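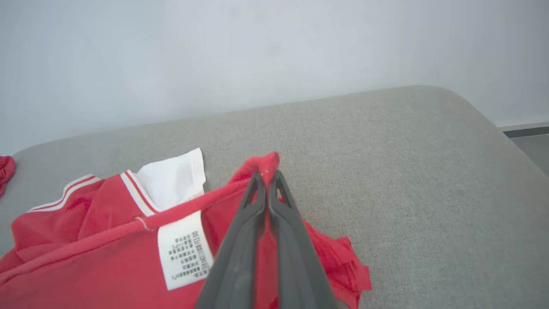
**Should a town pay to have clothes mended before it pays to have them hauled away?** It should pay for mending first, up to the point where the mending table is full, and spend what is left on hauling.

I have lived in Stalovside for most of my adult life, and the town has had clothing bins behind the library for as long as I can remember. People think of the bins as free. They aren't. The town pays a hauler in Godlow to empty them, and last year the bill came to 2,496 dollars. The hauler sorts what it gets, sells the good pieces by weight, and charges us for the rest as trash.

Last spring Anjana Liyanage asked the council for 2,000 dollars to run a repair table in the old Gunawardena shoe store on Mill Street. She wanted two sewing machines, thread, zippers, buttons, and a small wage for someone who knew how to use them. The council turned her down and said the money was already committed to the bins.

I think that was a mistake.

A lot of clothing gets thrown out for small faults. A seam opens under the arm. A zipper loses its pull. A knit shirt gets a hole near the hem the size of a pea, and the owner puts it in a drawer, then in a bag, then in the bin. The shirt had years left in it. My mother would have closed that hole during the evening news, and so would most of her neighbors. I can sew on a button and that is the end of my skill. My children can't do that much.

Rizwan Munasinghe wrote to the paper to argue that cheap clothes aren't worth fixing. If a shirt costs eight dollars, he said, nobody sensible pays six to have it patched. He is right about the price. But the town is already paying for that shirt a second time when it goes out as trash, and his sum leaves that out. He also leaves out school coats, work pants and winter boots, which cost a good deal more than eight dollars and fail in the same few places.

The stronger objection came from Anwara Bhuiyan, who did alterations from her home for many years. She worries that a town-funded table would take work from people who sew for a living. I take that seriously. There are two such people left in Stalovside, and both do mainly wedding dresses and suits. When I asked one of them about patching jeans, she told me she stopped taking them years ago. Still, the table could keep to plain repairs and send anything with lining or tailoring to them. That should be written into the rules from the first day.

Drelov, the next town over, has done this on a small scale in the basement of its community hall. I went in December. There was a line at the door by ten in the morning, most of it older men holding coats. Rin Nomura, who runs it, had a sign-in sheet with 61 names for the month. She told me that many people stay to watch and then ask to try the machine themselves. A few of them come back with needle and thread to do their own.

Drelov still has its bins, and we would still need ours. Some clothes are past saving, and stained bedding has to go somewhere. I would cut the pickups from every week to every other week in the winter, when the bins are half full anyway, and move that money to Mill Street for one year.

The shoe store is still vacant. Imtiaz Rathnayake, who owns the building, has said he will hold the rent where it is until summer. The budget hearing comes before that, and the bins are a line on the second page. I plan to ask for the repair table to be put back on the list, directly above them.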